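Keeping Bread Fresh Through a Hot August

My kitchen gets sticky by four in the afternoon, and for years I lost half of every loaf to mold before we could eat it. If yours is the same, take heart! A loaf wants to be completely cool before you wrap it (I give mine 3 hours on the rack, and yes, the waiting is hard). After that I use a clean cotton towel inside a paper bag, cut side down on the board.

Whatever we won't eat by the second day gets sliced and frozen — slice it first, please, or you'll be sawing at a brick before breakfast. Lay a bit of wax paper between the slices and they'll come apart nicely.
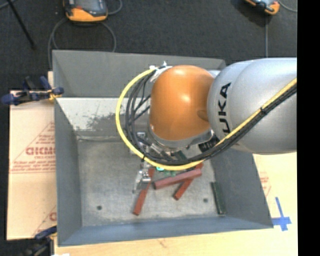

Stale ends are good too. My neighbor Evaristo Rizzi tears his up, tosses them with olive oil and garlic salt, and bakes them at 200 degrees until they're dry right through, then keeps them in a jar for soup. Mine usually need 38 minutes, with one good stir halfway.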